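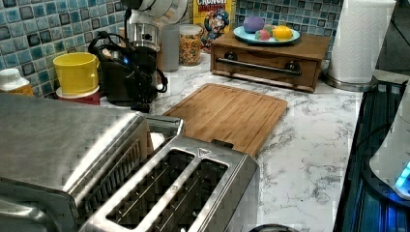 **NEWS RELEASE — HOME AND KITCHEN**

22/02/2022

# Olleck opens its Dranside kitchen to the public

Olleck, the kitchen planning firm, has opened a furnished kitchen at its Dranside premises where people can try out ways of arranging a worktop before they spend money on a new one. Visits are free and can be booked from today.

The kitchen is set out as a family might keep it on an ordinary morning. The worktop has a white marble pattern with grey veining, and the wall behind it is covered in small glossy square tiles in blues, teals and greys. A toaster, a toaster oven and a black drip coffee maker share the counter with a bamboo chopping board, a jar of coloured cereal and a box of Cap'n Crunch. Visitors are free to move things about, open drawers and put everything back in a different order.

Olleck has planned kitchens for households in and near Dranside for many years. Until now customers were shown door samples and drawings at a desk. The firm says the questions people asked at that desk were often about small things: where the bread goes, how to reach the toaster without shifting the kettle, what to do with a packet too tall for the cupboard.

"People come to us saying they need a bigger kitchen," said Rasa Raudsepp, head of planning at Olleck. "Sometimes they do. Quite often they have a decent length of worktop and most of it is taken up by things that got put down and stayed there. We wanted a room where you can stand and sort that out with your own hands."

## How a visit works

Each visit lasts two hours and takes up to four people. The first part is spent at the counter as it stands. Visitors make toast and a hot drink, and a planner notes where they had to reach across something or move it out of the way. The worktop is then cleared and laid out again by the visitors themselves.

The planners work from a short method called Higuchi, which Olleck has used in customers' homes since August. It divides the counter into a part for heat, a part for cutting and a part for keeping. Appliances that get hot stay together. The chopping board has clear space on either side of it where possible. Jars, canisters and packets go along the back wall, with the ones in daily use nearest the front of the line.

"It's a plain method and you can do it in an afternoon," said Kanako Maruyama, who wrote Higuchi and leads the sessions. "The part people find hardest is the back wall. Everything ends up there, and after a while you stop seeing it. I ask them to take it all off, wipe down the tiles and put back what they had in their hands that week."

Visitors leave with a drawing of their own counter, made from measurements they bring with them. They should measure the length and depth of the worktop, mark the sockets, and list the appliances they keep out. Photographs are useful too.

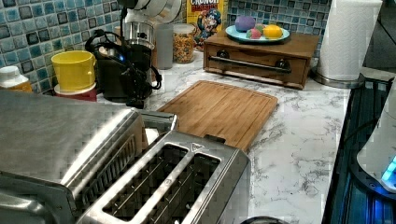
## Storage that stays on the counter

Olleck does not tell its customers to clear everything away into cupboards. The Dranside kitchen keeps a low wooden drawer box against the tiles, with a single drawer and a long dark metal handle. A box of this kind can hold bread, tea or the small items that otherwise collect beside the cooker, and its top serves as a second shelf — play food on a light blue plate is just as welcome there as a fruit bowl.

The chopping board lies flat so that it can be used at once. Olleck's planners are often asked whether a board should be stood against the wall instead. Their advice is to leave it down if it is used every day and there is room, and to stand it up if the counter is short. A board with a groove around its edge should be dried well before it is stored upright.

Kitchen roll is kept out as well. Where it sits depends on which hand people use and where the sink is, and the planners will usually try it in more than one spot during a session.

## Families and children

Children are welcome at all sessions and count towards the number booked. Olleck asks that they stay with an adult while the appliances are on. Maruyama said the room was planned with them in mind.

"If there are children in the house, their things will be in the kitchen," she said. "A toy lemon or a plastic cup needs a place as much as the coffee does. We try to give them a spot they can reach, well away from the toaster."

A separate session for people moving into a first home will be added later in the year. It will cover what to buy first and what can wait, and will include time with a planner to look at floor plans.

## Fitting and repair

Anyone who decides after a visit that they do want building work can ask Olleck for a written quotation. There is no obligation to do so, and the planners who lead the sessions do not take orders. Worktops and tiling are fitted by Stesetti, which has worked with Olleck on kitchens in the area for nearly four years. Stesetti also carries out small repairs, such as re-grouting, replacing single tiles and resealing around sinks, and will give prices for these separately.

"Re-grouting a wall of small tiles is slow work and people put it off," Raudsepp said. "It makes a big difference to an older kitchen, though, and it costs a good deal less than replacing it."

## Booking

Sessions must be booked in advance, by telephone or at the Olleck front desk in Dranside. The kitchen is on the ground floor with level access from the street. Visitors who use a wheelchair or who find standing difficult should mention it when booking so that the planner can set the session up at a suitable height.

Tea, coffee and bread are provided. Please tell the desk about any food allergies beforehand.

**Press visits:** Journalists who would like to see the kitchen or speak to Rasa Raudsepp or Kanako Maruyama should contact the press desk at Olleck, Dranside.

**About Olleck:** Olleck plans kitchens, utility rooms and pantries for private homes. Its work covers measuring, drawing, ordering and aftercare.

ENDS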